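Engebretsen is looking for a shop assistant in second-hand clothes

Engebretsen is a small second-hand shop with clothes for women, men and children. We are four persons working here today, and from August we need one more colleague in a part-time position of 50 per cent.

You will receive bags from our customers, sort the clothes, put on prices and help people in the shop. You must like to talk with customers, also when it is busy before the school starts. We open at 10 and the shift is normally finished at 16.30.

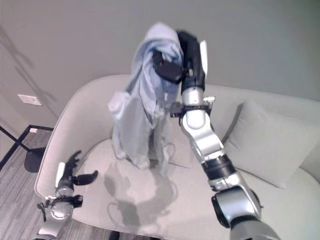 It is good if you can sew a button or repair a zip, but we can also teach you this. Hedvig Kristiansen has the responsibility for the repair corner and will follow you up in the first weeks. You should speak English and understand some Norwegian. A driving licence is an advantage, as we sometimes fetch clothes at people's homes.

We offer hourly wages after agreement, paid lunch and 45 per cent discount on everything in the shop.

Please send a short application and your CV to Halvard Berge, or deliver it at the counter. We read the applications as they come in and can invite to interview before the deadline, so do not wait too long. Questions about the shifts can be asked to Hedvig in the shop after 14.00.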